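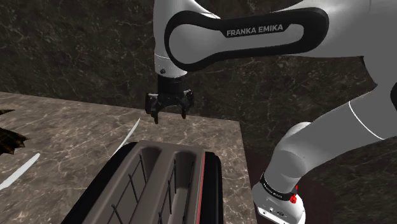 ロボット制御ソフトを手がけるTikuviaは、アーム用コントローラー「Fliton」の新版と旧版を、台所を模したシミュレーション環境で比べた試験の結果を公表した。試験は12月に行われ、同じ課題を新版と旧版でそれぞれ918回ずつ実行している。課題の中心は、調理台の上でつかんだものをトースターのパン投入口まで運び、周囲に触れずに差し込む動作である。環境内では、側面に「FRANKA EMIKA」と記された白いアームが大理石の調理台の上に伸び、トースターには細長い投入口が2本平行に並んでいて、その中には黒い針金状のガイドまで作り込まれている。アームの先に付くのは黒い平行グリッパーで、試験ではこの2本の指の開き方と、投入口に近づくときの軌道が主な調整対象になった。

成功と判定されたのは、新版が918回中819回だった。旧版では190回が失敗に終わっている。成功率に直すと、新版が89.2%、旧版が79.3%になる。

旧版の失敗190回のうち、116回は指またはつかんだものがトースターの外装に触れたことによる。残りは、把持した時点での位置ずれ、運搬中の落下、制限時間の超過などに分類された。新版では外装への接触が減った一方、制限時間の超過は旧版より増えた。接触しそうになると指を一度引き上げ、向きを直してから再び下ろす動作が加わったためで、同社はこの増加を想定の範囲内としている。

## 比べたのはコントローラー

試験を担当したTikuviaのEsko Riihimäki氏によると、今回変えたのはコントローラーだけで、アームのモデル、グリッパーの形状、カメラの位置、摩擦係数などの物理パラメーターはすべて固定した。物体の初期配置は乱数で決めているが、新版と旧版には同じ乱数の列を与えており、1回目から918回目まで両者は同じ配置に向き合っている。

「以前の社内試験では、コントローラーと一緒に指の先端形状も変えていた。数字は良くなったが、どちらが効いたのか説明できなかった」とRiihimäki氏は話す。「今回は退屈なほど条件をそろえた。差が小さくても、その差が何から来たのかを言えるほうを選んだ」

旧版のFlitonは、手先の目標位置を一定の間隔で更新し、その間を滑らかにつなぐ方式をとっている。広い空間での運搬には向いているものの、狭い開口部の手前でも同じ調子で動くため、手先がわずかに傾いたまま降下することがあった。新版は開口部に近づくと更新の間隔を短くし、手首の回転を先に終えてから降下に入る。降下中に横方向の力が設定値を超えた場合は、押し込まずに上へ戻る。

戻る高さは固定値ではなく、つかんでいるものの長さから計算する。開発の途中では固定値も試されたが、長いものをつかんだときに下端が投入口の縁に引っかかる例が続き、採用が見送られた。

## 課題の内容

1回の試行は、指を開いた状態から始まる。アームは調理台の上に置かれた食パンの模型をつかみ、トースターの上まで運び、指定された側の投入口に差し込む。どちらの投入口を使うかは試行ごとに指定される。差し込んだあと指を開き、手先がトースターの上面から離れたところで終了となる。

成功の条件は次のとおり。

- 模型の下端が投入口の内側に入っている
- 指を開いたあとも模型が倒れず、外に落ちない
- 試行の間、指やアームがトースターの外装に設定値以上の力を加えていない
- 制限時間内に手先の退避まで終わっている

最後の条件は旧来の社内試験にはなく、今回から加えられた。模型が正しく入っていても、手先が上に戻る途中で外装を引っかければ失敗と数える。旧版の接触116回には、この退避中の接触も含まれている。

途中で模型を落とした場合は、拾い直しを認めない。実際の台所であれば拾えばよいという意見も社内にあったが、拾い直しを認めると、把持の良しあしと復帰動作の良しあしが一つの数字に混ざる。復帰動作については別の試験を用意するという。

投入口の左右による差も調べた。旧版では右側を指定したときの接触が多く、左側では少なかった。アームの下側のリンクがトースターの右を回り込む姿勢になるため、右側の投入口に手先を下ろすときに関節の余裕が小さくなり、手首の傾きを直しきれないまま降下に移ることが原因とみられている。新版でも左右の差は残ったが、縮まった。左右別の回数は、集計方法を見直したうえで改めて示すとしている。

## グリッパーは次の段階で

今回の試験で使われたグリッパーのモデルは標準の2本指で、指先の形も変更していない。Tikuviaはこのあと、コントローラーを新版に固定し、指先を差し替えて比べる試験を行う。候補に挙がっているのは、Darkaの薄型の指と、Fagundesが設計した先端の柔らかい指の2種類である。

Darkaの指は先端が薄く、狭いところに入れやすい。その代わり、つかむ面積が小さくなり、運搬中に模型が回転するおそれがある。Fagundesの指は先端の素材が変形して模型の面に沿うため回転には強いが、先端が厚く、投入口の縁との間隔が詰まる。二つを同じ配置の列で走らせ、標準の指と並べて結果を見る計画だ。

柔らかい指先の扱いには課題もある。シミュレーションで素材の変形を細かく計算すると1回の試行にかかる時間が延び、同じ回数をこなすには計算機の台数を増やさなければならない。変形を粗く近似すれば速く済むが、実物との差が大きくなる。Riihimäki氏は「どこまで粗くしてよいかを決めるための小さな試験を先にやる。本番の比較はそのあとになる」と述べた。

Fagundes側からは、指先の硬さを測った実験のデータが提供される予定で、近似モデルの調整に使われる。Darka側は形状データのみの提供となる。

## カメラの位置と見え方

物体の位置の推定には、調理台を見下ろす固定カメラ1台と、手首に付けたカメラ1台を想定している。固定カメラの映像はつかむまでの段階で使い、投入口の手前からは手首カメラに切り替える。切り替えの時点で両者の推定値が大きく食い違うと、旧版では手先が横に振れることがあった。新版は食い違いを数回に分けて吸収するため、この動きは目立たなくなった。

背景の見え方も結果に影響した。調理台の天板は磨かれた大理石で、奥の壁も暗い色の大理石になっている。天板と壁にはどちらも淡い筋模様が枝分かれしており、位置推定の処理が模様を物体の輪郭と取り違える例が準備段階で見つかった。単色の天板に替えれば取り違えは減るが、同社は模様を残したまま試験を進めた。家庭や店舗の厨房では無地の面のほうが少ないという判断による。

照明の条件は今回1種類に限られた。明るさや光の向きを変えた試験は行われておらず、金属や光沢面の反射が強い環境で同じ結果が得られるかどうかは確かめられていない。

## 実機での確認はこれから

公表された数字はすべてシミュレーション上のもので、実機の結果は含まれない。Tikuviaは、シミュレーションで成功した配置と失敗した配置の両方からいくつかを選び、実機で再現する作業を始める。成功した配置だけを選ぶと、実機での失敗がどの条件に由来するのか見えにくくなるためだという。

実機では、アームの関節に生じるわずかな遅れと、手首カメラの映像が届くまでの時間が問題になる。新版は開口部の近くで目標位置を細かく更新するので、遅れの影響を旧版より受けやすい可能性がある。シミュレーションにも一定の遅れを入れてはいるが、遅れが変動する場合の試験はまだ行っていない。

食パンの模型をどう用意するかも決まっていない。シミュレーションの模型は変形しない板として扱われているが、本物のパンは指で押せばへこみ、切り口も一枚ずつ異なる。最初は樹脂の板を使い、その後に実物へ移る案が有力とされる。実物を使う場合、乾き具合によって滑りやすさが変わるため、一枚を何回まで使うかという細かな取り決めも必要になる。

トースターについては、通電せずに試験する。加熱を伴う動作や、焼き上がったものを取り出す動作は対象に入っていない。

## 公開の範囲

Tikuviaが公開したのは、新版と旧版それぞれの試行ごとの成否、失敗の分類、物体の初期配置、および判定に使ったスクリプトである。コントローラー本体のコードは公開されない。新版の利用を希望する既存の顧客には、評価用の実行ファイルが2026年1月1日(木曜日)から配布されている。旧版の設定ファイルはそのまま読み込めるが、降下速度の項目は意味が変わったため、数値を見直すよう案内が添えられた。

失敗の分類は、まず自動で行い、そのあと担当者が記録映像を見て確かめた。接触と落下がほぼ同時に起きた試行では、先に起きたほうを原因として数えている。この数え方に従うと、接触の反動で模型を落とした例は接触に入り、落とした模型が外装に当たった例は落下に入る。他社の同種の試験では数え方が異なる場合があり、数字を横に並べる際には注意が要る。

制限時間の設定についても、外部の利用者から問い合わせが寄せられている。新版は慎重に動く分だけ時間がかかり、制限を長くすれば成功の回数はさらに増えるはずだという指摘である。Riihimäki氏は制限時間を変えた再集計に応じる考えを示したが、今回の819回という数字は差し替えず、再集計の結果は別の表として追加するとしている。

指先の比較試験の結果は、柔らかい指先の近似モデルが固まりしだい公表される。実機での再現試験については、時期は示されていない。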